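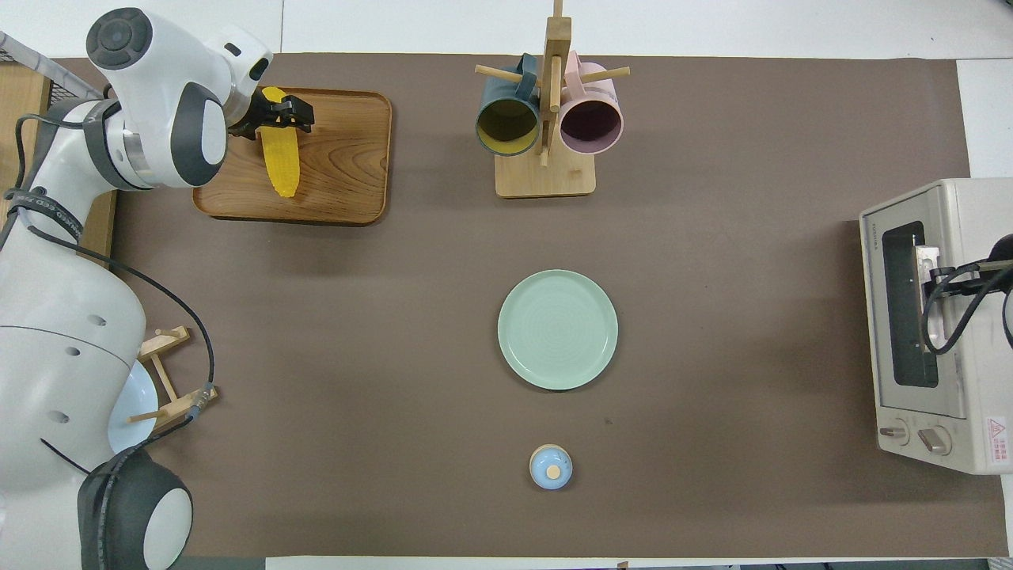

4.2 House rules for the shared table

Figure 3. The kitchen table with the left gripper holding the toy corn just above the tray and the right gripper at the toaster oven.

Standards for collaborative robots have a good deal to say about force limits, stopping distances and the duties of the integrator. They are silent on the subject of mugs. We found that most of our lost hours at the Premville site came from matters at this lower level, and so we wrote the Betex rules, which cover the table and everything on it. They sit underneath the formal risk assessment and replace no part of it.

The first version had 40 rules. It was thorough, it was laminated, and operators ignored it with great consistency. The version in use since February fits on 2 pages and is organized by what a person has to do before, during and after an episode.

Before an episode, the operator checks that the mat is flat and that every object on the task sheet is on the mat. Objects that the task does not use stay where they are. A plate or a mug tree is a fair thing for a policy to have to work around, and clearing it away makes the success rate better and the robot worse. Cables on the arms are checked by hand through the full reach of the task – looking at them from a chair does not count, although it was for some months our leading method.

During an episode, both arms are treated as live, including the one that seems to have nothing to do. An arm in contact with a fixture, such as the oven door in Figure 3, may not be left there under power while the operator sees to the other side. Light objects are set down from just above the surface. Dropping the corn from a height is also a way of getting it onto the tray, but it is logged as a release fault.

After an episode, the outcome is entered before the table is reset. This order matters more than we would like. In our first audit of 838 episodes, following the checklist proposed by Gilden, the most frequent defect was an outcome field filled in from memory, and the operators' memories were remarkably optimistic.

Two points remain open. The rules do not say how worn a toy may be before it is replaced, and the Crăciun site, which adopted them unchanged, reads "flat" more generously than we do. Both are taken up in Section 4.3 along with the logging format.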